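Semport Community Kitchen
Spring Progress Report to the Benavides Fund

Dear friends at the Fund,

It has been a full and happy spring, and we have been looking forward to sitting down and telling you how your grant has been put to work. You asked us to keep to the headings in the award letter, and we have done our best, though we hope you will forgive us where we wander a little.

Meals served

Between the start of the grant period and the end of May we served 1162 hot meals from the Amska Street kitchen. Our target for the period was 1000, so we are very pleased, and a good part of the difference comes from the Tuesday-style suppers (we still call them that, although they moved to a different evening long ago). The suppers had been running at a loss since we reopened the dining room, and your decision to let us spend part of the food line on them made it possible to carry on without shortening the menu.

The best-loved dish was the lentil and sausage stew, which we have been making in one form or another since 2008, the year the kitchen first opened. The baked fish was less popular. We tried it twice, and a lot of it came back on the plates, so it has been dropped for now and the money moved over to chicken.

Cooking classes

We promised you one beginners' course and managed to run two. The first filled up within days of the notice going up at the library, and so many families were left on the waiting list that it seemed a shame to make them wait until fall. Between the two courses, 40 people learned to make soup stock, a basic bread dough, a roast chicken and what to do with the leftovers. The last evening of each course was a shared meal, with everyone bringing one dish they had made at home, and we ate very well indeed.

One change we made along the way was to spend more time on clearing up. In the first course the washing up was left until the end of the evening, when people were tired and had buses to catch, and the staff ended up staying late. In the second course we taught it as part of the cooking – fill the sink before you start, wash while the pot simmers, wipe down before you sit. It sounds like a small thing, but several people told us it was what they had taken home and used most.
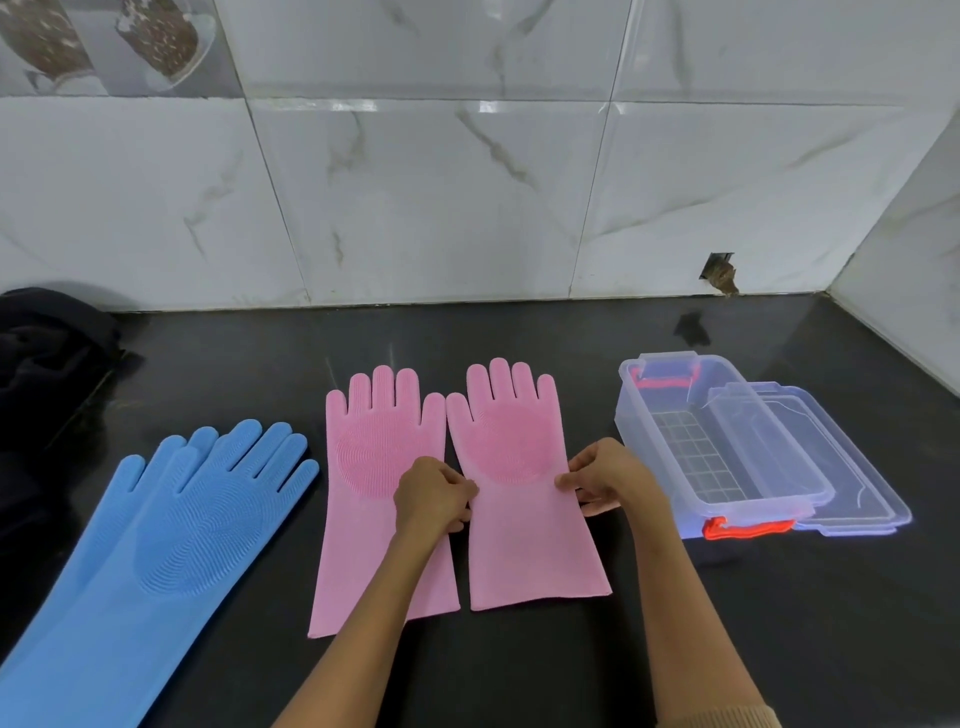
We would like to keep that approach for the fall course and give it a proper page in the recipe booklet, which is being revised over the summer. The booklet is still at the draft stage. We had hoped to send you a printed copy with this report, but the Spanish translation took longer than planned and we did not want to print one language without the other. You will have both by the next report.

Equipment

The second-hand range was delivered in March and connected a week later than we expected, after the gas inspector asked for a new shutoff valve. The valve was not in our budget. We covered it from general funds and are not asking you to make up the difference. The range itself has been a joy, with an oven that holds its temperature and a burner big enough for the stew pot, and it has cut a good hour off our afternoons.

The walk-in cooler is a less cheerful story. The door seal was replaced in April and is already letting warm air in along the bottom. The supplier, Zitik, has agreed to come back and look at it under warranty, and until then we are keeping dairy in the upright refrigerators, where there is just enough room if the deliveries are spaced out.

Food supply

Our arrangement with the growers at the Semport market continues. They set aside unsold produce for us at closing time, and in a good week we collect 200 pounds of it. The early spring was thin, mostly cabbage and storage onions, but by May we were getting greens, radishes and the first strawberries. We did buy more rice and dried beans than we had budgeted, partly on account of price and partly to fill those thin weeks, and the food line is slightly ahead of schedule as a result. We expect it to even out over the summer.

Looking ahead

In the next period we plan to run the fall cooking course, finish the booklet, and try out a lunch for older neighbors in the rooms behind the dining hall. The lunch depends on whether the ramp at the side entrance can be repaired before the weather turns. We have one quote in hand and are waiting on another, and we will write to you separately once we know the cost, as it may mean moving money between lines.

The financial statement is attached on the following pages, along with the menu for the season. If you are passing through town, please do come and eat with us. Supper is at six, and there is usually pie.

With warm thanks from all of us at the kitchen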